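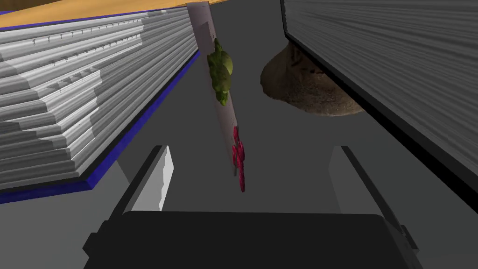
Weltilach Night Demonstrations Team - fiction page

The Cat on the Dresser

Start at ten. Coffee, gloves, headset, log in. The house is called Candale and it isn't anywhere. Bedroom only tonight. Eighty clean takes by morning and then Nirkik gets to chew on them.

Left wrist, right wrist, head. Three views, one me.

First thing through the fingers is food, or something like food. Red bunch, green lump, a brown thing I have decided is bread. Big gray slabs on both sides of it. I get hungry at stupid hours. Eat half a sandwich over the keyboard, wipe the glove on my knee, go again.

Reach. Stop. Back off. Label it.

The guidelines say move the way you would at home. At home I knock things over. So I move like my aunt, slow, elbows in, as if the whole room was borrowed.

By midnight I know the wall better then my own. The one with the red border, I steer by that. Fingers open, drift past, don't touch. The dark painting next to it, little warm spots in the middle - people maybe. I have started saying good evening to them.
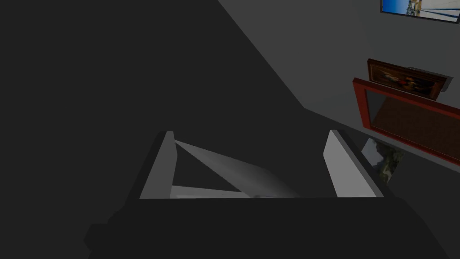

Take 62

Bad one. Sneezed. The right arm sneezed too, more or less, and I had to throw the take out. There's a button for that. Discard, reason, other.

I typed "sneezed" in the box. Somebody at Olszewski reads those, that's the contract, they read all of them. A reply came in under a minute. "bless you"

So there's a person there. At one in the morning. I sat up straighter.

After that I tried to be good. Set the right gripper down by the blue book, soft, something small and red at the tip. Left one straight up, waiting. Tablets, pen, the black cat at its corner with its ears up. I've never had an instruction with the cat in it. Not once in 14 shifts. Book, pen, book, tablet.

I wanted to move the cat.
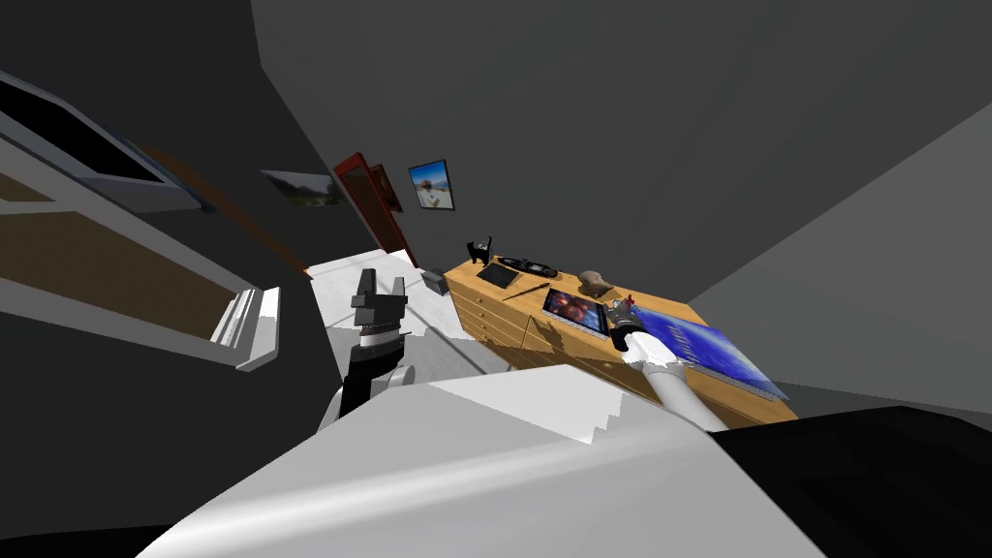

Off the list

Ten past four. Eighty done, all green. Shift ends at five.

I didn't log off. Hit record, no instruction, and went for the cat. Missed. Went again. Got it the third time, by the middle, lifted it, turned it so it faced the room. Put it down. My hands were shaking and so were the grippers, you can see it in the playback, a tiny buzz.

Reason for extra take, said the box.

"it was facing the wall," I wrote. Which wasnt even true, I don't know where it was facing. It's a black shape with ears.

Long wait this time. I let the arm hang near the beach picture, the one with the washing machine box in it, fingers apart, nothing in them.

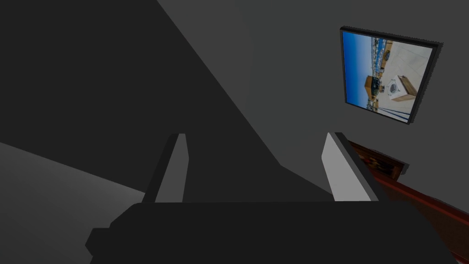
Reply, 4:31

"keeping it"

Then, a second later, "do the pen next, it always bothered me"

I put the glove back on.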